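2 min read

I'm Sayaka, and I'm after people to help us test the house rules for hand-held grippers at Trellumano! We've got a draft (mostly Renji Tsuchiya's work, bless him) covering cords, sleeves, breaks and who's allowed to say stop. It has 41 rules, and I'd love to know which ones make sense when your hands are full.

You'd come in for up to two hours, no experience needed. Wear short sleeves if you can, and read the draft first, please –
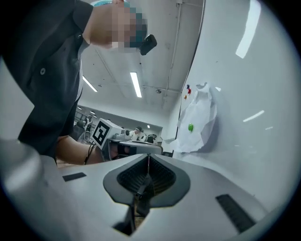 and do argue with it, I want the grumbles too. Drop a line to Ayane Aoki at the Wada office and she'll find you a slot.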